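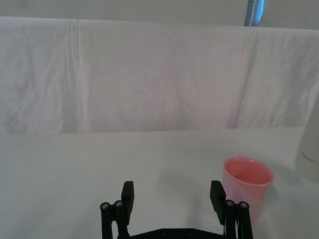
Jigsaw puzzles are back in a big way in Jultonville, and the Mesdale Puzzle Swap is where they change hands! We lend, trade and talk puzzles all year long, and our shelves now hold 900 boxes. You don't need special gear to join in. A wide gap of bare tabletop like this one is a great place to start sorting, and the rest you can pick up as you go. These are the questions we hear most, answered by Majdi Salameh.

How does the swap work?
Bring a puzzle, take a puzzle. We trade one for one, whatever the size, so yes, you can hand in a little farm scene and go home with a 1,000-piece harbor. Keep it as long as you like.

I'm brand new. Where should I begin?
Try 300 pieces with lots of color and clear lines. Storefronts, quilts and old travel posters are wonderful. Save the big skies for later - they are a joy, but they take patience.

Do I have to start with the edges?
Nope! I love an edge myself, but some of our fastest members go straight for the brightest patch and build outward. Try both and see which one keeps you up past midnight.

How much room does a 1,000-piece puzzle take?
It depends on the maker, so check the finished size on the box. Then add space on at least two sides for loose pieces. Cookie sheets are terrific for sorting and they stack when dinner is ready.

What if a piece is missing?
Tell us, and we'll put a sticker on the lid. Plenty of people happily take a puzzle with a hole in it. Please don't throw it out!

Do you take wooden puzzles?
We do, on a separate shelf. Our favorite is a Vukčević with whimsy pieces shaped like birds and teapots. Wooden ones go out as loans, with a refundable deposit of $80.

Can I glue a swap puzzle?
Only if it's yours to keep forever. Glued puzzles can't come back to us.

Is there a contest?
Every February! Pairs race on the same 500-piece Grivex puzzle, sealed until the bell. The record is 58 minutes, set by two sisters who had never entered before. Sign up at the front desk from 6 p.m. and bring your own snacks - nothing greasy, please.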